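Laundry still the sticking point for household machines, Dirnon open day told

Feb 2, 2018

If you have been holding off on folding the towels in the hope that something with a motor will do it for you, you may want to get on with them. That was the friendly message from Dirnon, the Bellamy automation firm that threw open its doors to the neighbours last week and drew more than 200 people, a good many of them with children in tow and at least one with a dog, who was very well behaved.

Marcus Montoya, who runs the household program, spent most of the afternoon on his feet answering the same question in different forms, which was whether a machine can do the chores yet. His answer was a cheerful "some of them, on a good day." Moving a box from one shelf to another is well in hand, he told visitors, and so is wiping down a counter, provided you have cleared it first – and clearing it, as any parent knows, is most of the job.

Cloth is another matter altogether. A mug is the same shape every time you pick it up, but a shirt or a tea towel lands in a new heap whenever you let go of it, and a machine has to find an edge or a corner before it can do anything useful. Montoya said the firm's best run in October was 155 pieces put away in a day, sorted by colour into open cubbies, and that an ordinary teenager could have managed the same before lunch if suitably bribed.

For now the learning starts with people. Staff work through the chores using hand-held grippers, over and over, so that the machines have something to copy. Montoya would like 1000 good recordings of each chore before he trusts a machine with it, and by his own account putting cloth away is well short of that.

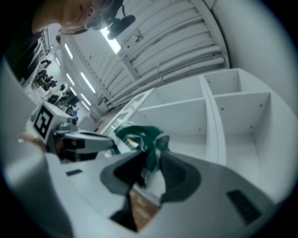
Two hand-held grippers at work on a green cloth beside a white cubby shelf.

Shop-floor work is coming along faster. Romadon, which packs small parts across the road, has had a Dirnon arm loading trays on its late shift since the fall, and the people there seem fond of it, though they still keep a person nearby for the times it drops something and carries on regardless. The Cunier hardware store has asked about having shelves restocked the same way and has been told, kindly, to ask again next year.

As for the home, Montoya guessed it would be 5 years before he let a machine near his own linen cupboard, and longer for fitted sheets, which he has never learned to fold himself. Visitors who missed the open day can leave their names at the front desk for the next one, and children are welcome again if they come with an adult.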